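Dririer (home robot)

Dririer is a one-armed sorting robot built in a shared workshop in Ustovley by Amirhossein Ahmadpour, who had wanted a dish dryer and settled for this. The arm bolts to a bench and carries a wrist camera above a two-finger gripper. Published parts lists put the cost at 700 dollars, a sum that leaves out the 12 replacement motors.

Grasping

The fingers are black, with fine ridges on their inner edges. Citrus became the standard test piece, being round, cheap and forgiving of a bad grip. 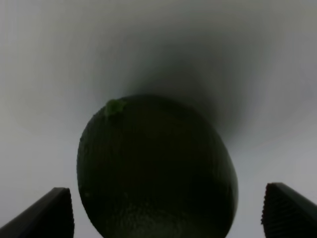
Gulow objected on the project page that ridges do little on waxy peel, and that a strip of bicycle tube would hold better for less money. The strip was tried in February and is still listed as "under review."

Placing

Baskets are harder than bare benches. Woven walls confuse the depth estimate, and an open lattice side is worse - the software has been known to regard it as a door.

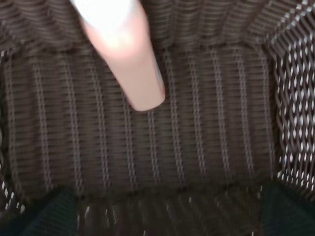
Magesa wondered whether the arm should simply let go higher up and leave the rest to gravity. Version 2 of the software, released Oct 25, 2023, does so by default.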